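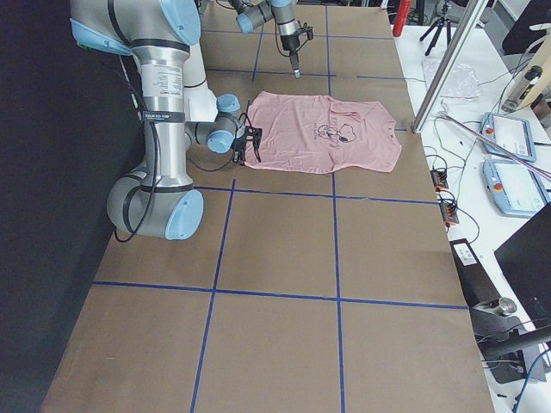

By Dilani Mollah, Forkitz press desk
15 Sep 2024

Forkitz questions "wear it forever" claims on printed T-shirts

Forkitz, the consumer testing group, is asking clothing sellers to stop promising that printed T-shirts will last "forever" or "for life" until they can show how they reached that conclusion. So far, few have.

The group wrote to 40 online sellers in April and asked each one a simple question: what test stands behind the durability claim on your product page? Only 2 sent back anything that could be called a test report. The rest sent marketing copy, pointed to customer reviews or did not reply.

"We are told a print will never crack, and then we are told to wash the shirt cold, inside out, by itself, and hang it in the shade," said Austra Ots, head of textiles at Forkitz. "That may be sound advice. It is also a long way from forever."

One of the two reports covered 90 wash cycles, with no mention of a dryer. Forkitz does not dispute the result. It does wonder how many households own a dryer and leave it off for the life of a T-shirt.

The other report used fabric swatches in place of finished shirts. A swatch has no seams, no collar and no hem to twist – and those are the places where buyers most often tell Forkitz that a cheap shirt gives up first, well before the artwork on the chest does.

Forkitz is also skeptical of the new "Print Promise" label being offered to sellers by Zovum. The label costs $200 per style. According to the application form, a seller may qualify by signing a statement that its prints are "made to last." No sample has to be sent in.

"I read the form twice looking for the part where somebody washes a shirt," said Uldis Raudsepp, who reviews labeling schemes for the group. "I would be glad to be shown the page I missed."

Forkitz is asking sellers to state the number of washes tested, the water temperature, whether a dryer was used and whether the item tested was a finished garment. It is not asking for a new law, and it doubts that another logo on a hang tag would help anyone.

Replies from sellers will be posted in full as they come in, including the unhelpful ones.

Press contact: Kanchan Kaushik, Forkitz media office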